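Small Business on the Web, Unit 4: Scoping and pricing a first site

Read before the Friday seminar. The worked case is Purnar, a small web studio in Clundton, and its client Bukska, a shop selling storage goods by post.

4.1 Fixed price or day rate

A fixed price moves the risk of overrun to the studio. A day rate moves it to the client. Small clients usually ask for a fixed price, so the scope must be written down before the figure is given. Scope means page types, number of products, who supplies text and photographs, and how many rounds of changes are included. 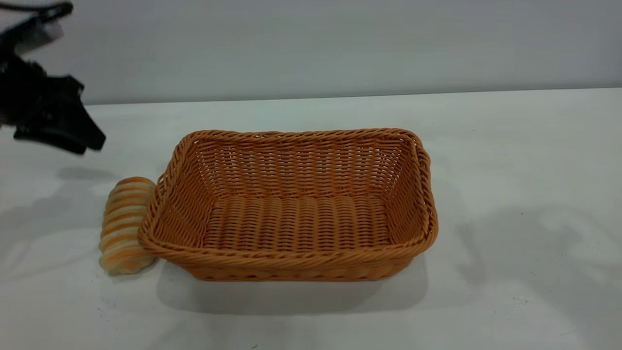

Fig. 1. Woven basket with braided rim.

4.2 The Bukska quotation

Purnar quoted for 33 product pages built from one template. The client later supplied a stock list of 1,202 lines, most of them sizes and colours of the same goods. The template did not change, but the import work did. The quotation had not separated the two, and the extra time was not charged.

Note the difference between a page, a product and a variant. All three should be defined in the contract.

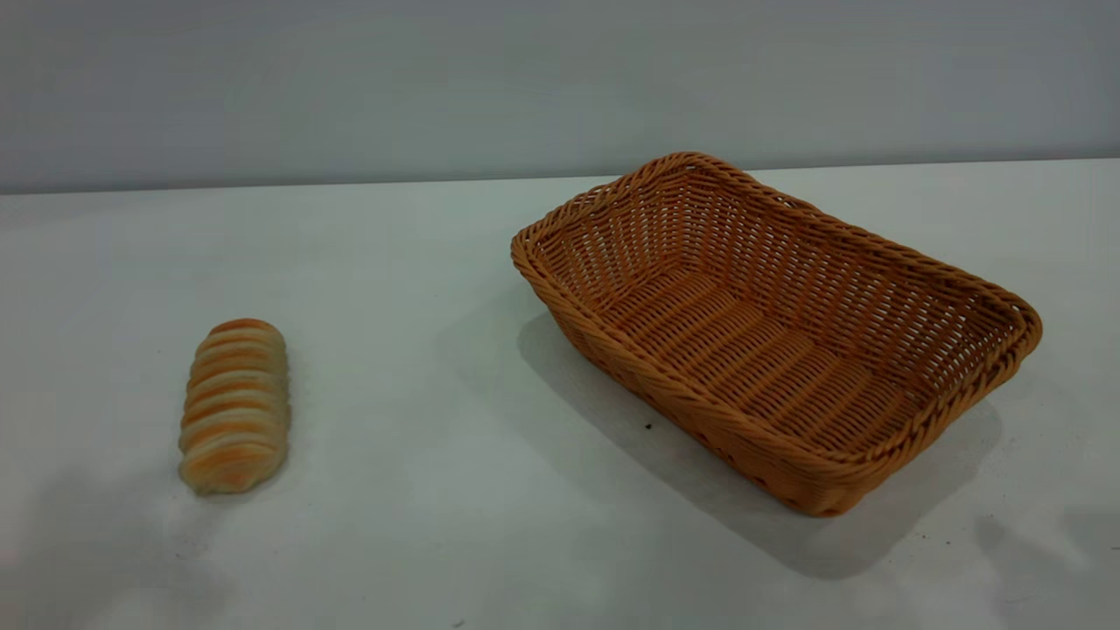 When should the studio ask for the first payment?
Before any design work starts. A deposit of a third is common for small jobs, with the rest tied to dated stages.

4.3 Hosting and upkeep

Building income arrives once, upkeep income every month. Purnar resells space from a host called Ban and adds a charge for updates and backups. The contract must state who owns the domain name. If the studio registers it in its own name, a dispute over fees can take the client offline.
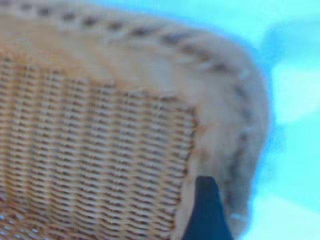
Image handling is the cost most often left out of a quotation. Each file has to be cropped, resized, named and given alternative text, at around 3 minutes a file if the originals are good. Alternative text should be short and specific: "tan woven basket, close view of side" is adequate, "product photo" is not. Blurred originals should be returned to the client at the start, as they cannot be repaired at a sensible cost.

4.4 For the seminar

Rewrite the Bukska scope in no more than one page. Price template work and data import separately. Bring a printed copy.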